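Clovarano artificial flower set, mixed stems and heads
Reviewed June 18, 2026

I bought this set in March for arranging on my work table at home, and I have used it many times by now, so I think I can give a fair opinion. The set comes from Clovarano and I ordered it through the Killach shop. It is sold in separate parts: stems, leaves and flower heads, which you put together as you like. The price was 38 dollars. For a set of this size I find it acceptable, but it is not cheap.

First, a word about the table, as several people asked me in the comments of my last review. It is the white Mowat top in two panels. The panels meet in one thin line that goes from the back edge to the front. For flower work a pale surface is very good, because small green pieces are easy to find on it. My only complaint is that every bit of dust shows.

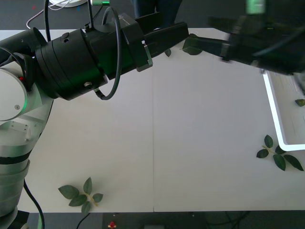

The Mowat top, with the seam between the two panels.

Now the flowers. The stems are the best part of the set. They are long, made of green plastic in segments, and you can see the joints. Some buyers will say this looks false, and from near it does. From the other side of a room I don't notice it. There is also a short side stub with a small knob at the end, where I would prefer a second leaf.

The leaves are dark green with toothed edges, and I like the thin curling tendril very much. It gives some life to a straight stem. Please be careful when you unpack, I have bent one tendril and it did not return to its first shape.
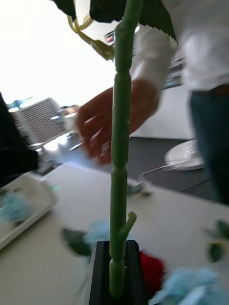

A stem with its leaves and tendril. Red rose and pale blue heads on the table.

About the colors: the rose is a deep crimson and it is my favorite. The big pale blue head, similar to a hydrangea, fills a vase almost alone. I would not put both in one low vase, the blue one takes all the place.

I keep the heads in a white tray with raised edges, bought separately from Ikham. It helps a lot, otherwise the parts go everywhere.

What I don't like: the instruction sheet has only drawings and they are too small. Also the leaves arrive pressed flat and need one evening to open.

I give four stars. I will buy more stems, but not a second full set.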